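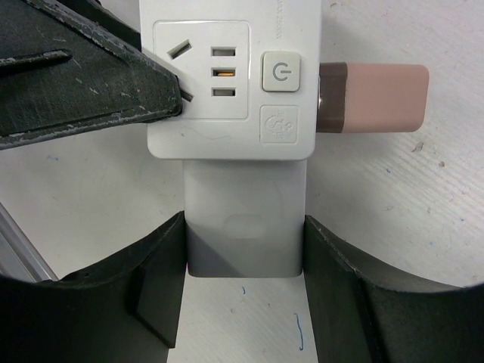 Rafsan Begum asked under the last part whether both arms are needed for plug work, or whether you could clamp the socket unit to the table and let one arm do the rest. You can, and if you only have one arm you should try it. I wanted to be able to move the unit about between runs, so in this part one arm holds and the other does the plugging. It makes the setup longer.

This is part four of the Zerenine build, which lives on a bench in the Skurcombe shared workshop. I assume the arms are wired, have their own IDs and move when told to.

What you need

Two arms of the same type, with grippers and wrist cameras
A length of grooved aluminium rail for the front edge of the table
Two mounting plates with bolts
Plain panels for the back and both sides
Cable ties, the small sort
A multi-way socket unit that is not connected to the mains
A few plug adapters in different shapes and colours

Leave the socket unit dead the whole time. Put its own plug somewhere you can see it while you work, well away from any wall outlet.

Step 1. Fix the rail and plates

Bolt the rail along the front edge of the table before the plates go on. Slide both plates into place with the bolts finger tight, then put the arms on and move each one by hand through its full reach. The grippers need to meet over the middle of the table with some bend left in both elbows. If the arms are nearly straight when they meet, bring the plates closer together. Mine ended up with 298 mm between the inner edges. Tighten the bolts and check that measurement again, as the plates creep a bit when you do them up.

Step 2. Run the camera cables

Each wrist camera has one cable going back to the base. Tie it to the top of the forearm, and leave a tall loop between the camera and the first tie. I allow 2000 mm of cable per arm. Leave another loop at the elbow. Fold the arm up as far as it will go, then stretch it out, then turn the wrist both ways. If the cable pulls tight anywhere, cut the nearest tie and give it more slack. Keep the lower run clear of the gap between the base and the rail. I trapped one there and had to replace it.
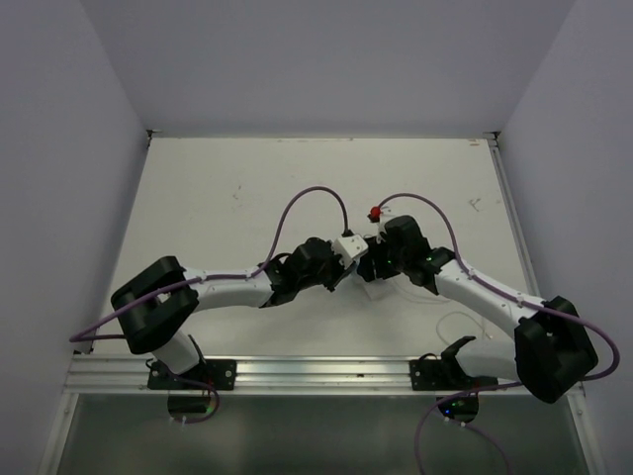
Step 3. Set the speed limits

Start slow. On my controller the speed setting is a plain number, and I use 2000 for moves well above the table. For anything near the other gripper I drop it to 55, which is dull to watch but gives you time to reach the stop button. Set the limits in the controller as well as in your script, so that a typing mistake in one is caught by the other.

Then set a floor height. Lower each gripper by hand until the fingertips touch the table, read off the height, and add the thickness of a piece of card.

Step 4. Teach the holding arm

Put the socket unit near the middle and bring in the holding arm first. Close the gripper in small steps. Smooth plastic slides about if you squeeze at an angle, so line the fingers up with the side of the casing before closing. Save the position once the unit stays put when you nudge it with a pencil.

Next save a retreat position, straight up from the hold. Do the same for the other arm. Both arms should go to their retreat positions before either one goes home, otherwise the wrists can knock together on the way out.

Step 5. Add the adapters

Work with one adapter to begin with. When that is repeatable, add a second in another colour and keep it far enough off that the cables and elbows don't sweep over it. Check for prongs pointing towards the approach side, as the fingers catch on them. Loose cords want watching too. Move them out of the path by hand before each run.
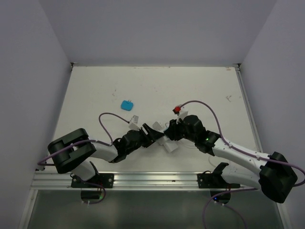 Step 6. Do a dry run

Run the whole sequence with the grippers open and nothing on the table. Then run it with the unit in place but no adapters, and only then with everything. Write down where each item started. Pencil rubs off the table top, pen doesn't.

If the plug arm arrives off to one side every time, the fault is probably in the plate position. Measure the gap on the rail before changing any saved positions. If it arrives in a different spot each time, look for a loose bolt at the base, then at the wrist.

Part five covers recording the runs and naming the files.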